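Ticket: Sim trial - gripper stops short of the bottle
Product: Vernel tabletop scene kit (trial license)
Opened by: Lambros Chrysikopoulos
Status: Waiting on customer

Lambros, 9:40
Hi folks! We're two weeks into the trial and mostly loving it, but I've hit a snag. I ask the arm to go for the yellow bottle and it stops short every time, 80 mm out. No error, no collision warning, it just parks there and looks pleased with itself. Same task ran fine in May on the old build. I've reinstalled the Niltus plugin twice (sigh) and cleared the cache.

Rafail Zervas, support, 10:15
Thanks Lambros! Could you send me the step number where it stops, and tell me if you've touched the marker settings? The new build reads marker size from the scene file and ignores whatever is in the plugin.

Lambros, 11:05
It quits at step 3,715 out of a limit I set at 4,000-something, so it isn't running out of time. And yes, guilty - I changed the marker size for a different job and never put it back. Would that really do it? I've rendered the view again with the table, the bottle and the chessboard where they were, and the marker on top of the body block looks sharp to me.
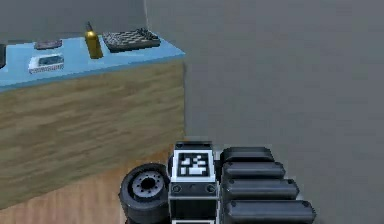 Rafail, 11:50
A sharp marker can still be read at the wrong scale, so please try these in order:
1. Open the scene file and set the marker size back to the default.
2. Drop the step limit to 2,000 so a bad run ends sooner.
3. Run the bottle task again with logging on and attach the log.

Lambros, 12:20
Will do after lunch. If this fixes it I'd still love a warning when the two sizes don't match - that would've saved me a whole morning!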